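Courses > Early Years Practice > Unit 5 > Handouts

Week overview | Readings | Handouts | Assignments | Contact

May 8, 2018
Nassoro Mwakalinga

Unit 5: Blocks, and what we claim for them

Read this before the practical. Bring it with you, with notes in the margin. Last January's group came without having read it and we lost most of the session to an argument about whether purple is a colour children like.

1. Where the claims come from

Open any supplier's catalogue and you will find a page on blocks. The page will tell you that blocks build spatial reasoning, early number, patience, language, sharing and, in one case I have kept in my drawer, "leadership". A bag of coloured foam is a lot cheaper than a teacher, so you can see why a school might want to believe all of it.

I am not against blocks. I have bought a good many. What I want from you is the habit of asking, each time one of these claims comes up, what somebody would have to see a child do before they could say it. "Builds spatial reasoning" is a claim about a change in a child over time. A child putting one cube on another is a child putting one cube on another. You may be watching the start of something, or you may be watching something he could do perfectly well a year ago.

Akinyi Muriithi's reading for this week (in the folder, the shorter of the two) is kinder to the catalogues than I am. Read her section on talk during play with care, as I think she has a point there. Her section on number I find weak. She treats a child saying "two" near two blocks as counting. Go and look at her own transcripts and see whether you agree.

2. Foam, wood, plastic

Students always ask which is best, and I have never had a good answer. Some things can be said.

Foam is quiet. In a room with a hard floor this matters more than anything in the catalogue. It doesn't hurt when thrown, and it will be thrown. It is light, so a tower goes over at a breath, and a child who has just learned to place a block gently gets no reward for it if someone walks past. Foam also dents. Corners go first, then edges. A dented cube sits badly on its neighbour, and a child may decide she has done something wrong when the block is at fault.

Wood stays where you put it. It keeps its corners. It is loud, heavy in the box, and you will hear about it from the room below.

Plastic bricks that lock together are a different activity, whatever the box says. Once the pieces grip each other, balance hardly comes into it. Please don't write about them in this assignment.

The two foam sets we have on loan are the Greveck and the Plostura. The Greveck is the one with 300 pieces and the Plostura has 360, and both figures come off the inventory sheet. Wycliffe Rweyemamu went through the second box himself and got 351. I mention it only so that you don't promise a class "one each of everything" on the strength of a label.

3. Colour and sorting

Sorting by colour is the first job most adults set. It looks tidy and gives you something to tick. I have three doubts about it.

First, a child who puts the blue ones together may be copying the child beside him. You can't tell from the finished pile.

Second, size gets in the way. If two blocks share a colour and differ in size, a child who keeps them apart may be sorting by size, and you will mark her down for getting the colour wrong. Ask her before you write anything.

Third, pale colours and strong ones do not behave alike. A strong turquoise gets picked up. A pale pink on a pale table can sit there all morning. Jabari Were disputes this and says it is the position on the table and has nothing to do with colour. He may be right; neither of us has tested it properly, and one of you might like to.

4. Reading a photograph

Much of what passes for evidence in our field is a photograph with a sentence under it. The sentence does most of the work. Look at the one below for a full minute before you write anything.

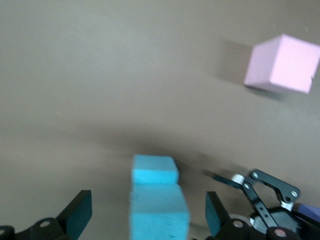 Fig. 1. Foam blocks on a tabletop: two turquoise, one pale pink with a dent or chip at the lower corner.

Now the exercise. Write down only what you could defend to a hostile reader. Most people get as far as colour and material and then begin to slide. Are the two turquoise blocks stacked, or is one behind the other? I have gone back and forth, and I would not sign my name to either. If you wrote "tower", cross it out and say why you wrote it.

Is the pink one "left out"? Left out of what? It is a little way off from the other two. To call it left out you need a task, and a still photograph hasn't given you one. Sorting by colour would put it exactly where it is, and so would chance.

The last group also offered "early pattern-making" and "a child's first wall". Josphat Mwakalinga (no relation, before anyone asks again) read these aloud in the staff room and they were not well received.

5. For the practical

Work in pairs. One builds, one writes. The writer may not use the words explores, discovers, engages or enjoys. Swap at the halfway point.

Use the grey-topped tables if you can get them, as the patterned ones in the Owen room make small blocks hard to see. Put the dented pieces to one side at the start, and keep a few back for the second half. I want each pair to try the same simple stack with good cubes and then with bad ones, and to note what changed in the builder's hands and face as well as in the stack.

Do not clear away until I have been round.

6. Written work

One page. Take a single claim from the Ollari leaflet (copies by the door) and set out what you would need to see, how often, and in how many children, before you would repeat it to a parent. If you end up agreeing with the leaflet, fine, but I shall want to know how you got there. Marks are lost for "research shows" with no research after it.

Bring questions about Muriithi to the seminar and leave them out of the essay.

Previous handout | Next handout | Back to Unit 5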